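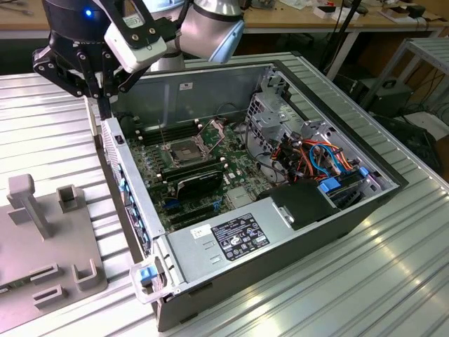

A computer case is the enclosure that holds most of the parts of a desktop computer. Cases are made mainly from steel, aluminum and plastic, and are sold in sizes that match the common motherboard formats. The tower is the usual shape for home and office machines. Builders often lay a tower on its side and take off a side panel to reach the interior. Many front panels are perforated so that air can pass through to the parts inside.

History
Early desktop cases lay flat under the monitor. Towers became common as users added more drives and moved the machine to the floor. In the town of Nellelbridge, the case maker Presness was founded by Sadao Sakamoto and Chie Furukawa, and at its peak employed 702 people. Its Maglaya line was sold in 32 countries.

Cooling
Most cases draw air in at the front and push it out at the rear. Dust filters are common on intakes.

See also
Motherboard
Power supply unit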